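Project report, Recreational Boating and Training module
Submitted by Satish Grewal

## Purpose

This report considers how adults with no boating background enter inland powerboat training, and whether the first two days of instruction prepare them to handle a small boat at low speed. The work was carried out with the cooperation of the Emow boating center on Lake Lesov, which offers a beginner course from February onward.

## Method

The center made available its enrollment records for the previous season, covering 388 beginners. I also attended one complete course as an observer and spoke with the instructors after each session. Course groups are small, with up to 11 students, and the classroom portion is always taught before anyone goes out on the water.

Students were asked to fill in a short form at the end of the course. The form covered docking, steering in reverse, anchoring, and the rules for giving way to other boats.

## Course Structure

The first morning is spent ashore. Students learn the parts of the boat, the safety equipment, and the use of the engine cut-off cord. Life jackets are fitted before lunch. The afternoon is given to leaving the dock, stopping, and turning in a confined space.

The second day moves to the open lake. Students practice holding a steady course, picking up a mooring buoy, and recovering a floating marker as if it were a person overboard. The last exercise is a return to the dock with no help from the instructor.

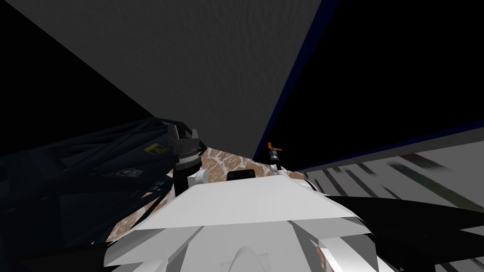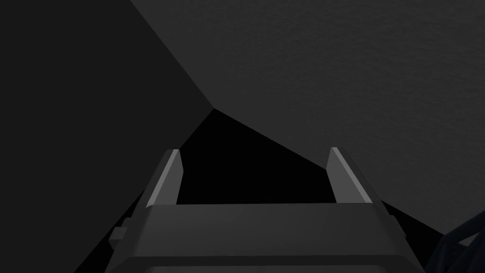
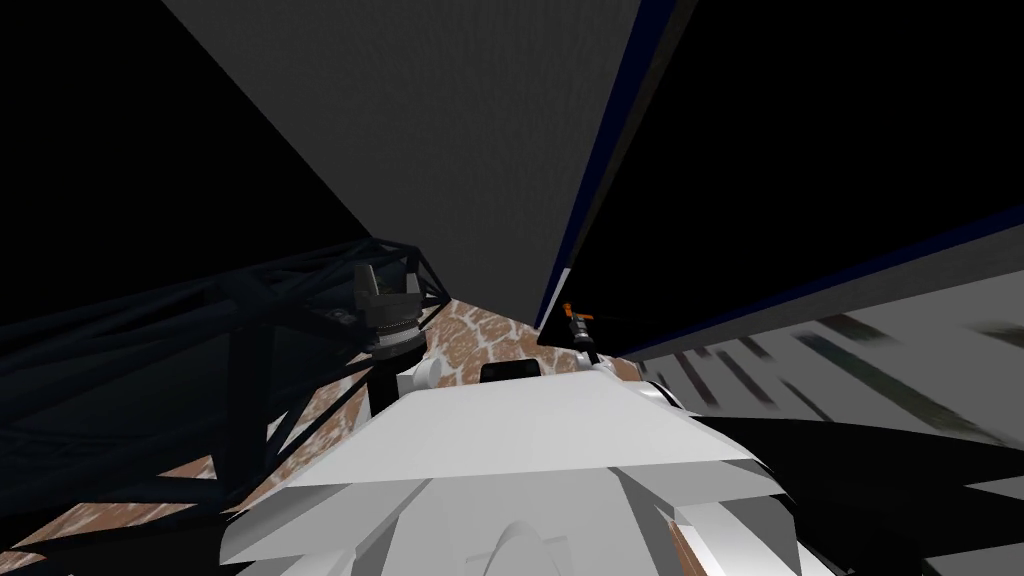

**How much time does each student spend at the helm?**

Each student steers for 30 minutes per session, and the remaining time is spent handling lines or keeping lookout.

## Findings

Docking was the skill that students rated lowest on the form. Several wrote that they understood the steps in the classroom but lost track of them once the wind moved the bow. Instructors gave a similar account and asked for more practice at the dock - preferably on the first afternoon.

Anchoring received few comments. The center teaches it from the Goel handbook, and the diagrams were considered clear. Right-of-way rules were well remembered in the classroom and less well on the lake, where other traffic approached from behind.

## Recommendations

1. Add a second docking exercise to the first afternoon.
2. Review the right-of-way rules on the dock before the second day begins.
3. Offer a supervised practice evening on Tuesday for students who have finished the course.

The center already owns a second training boat, the Sultus, and its use for the practice evening would need to be agreed with the senior instructor. A copy of the student form is attached to the printed version of this report.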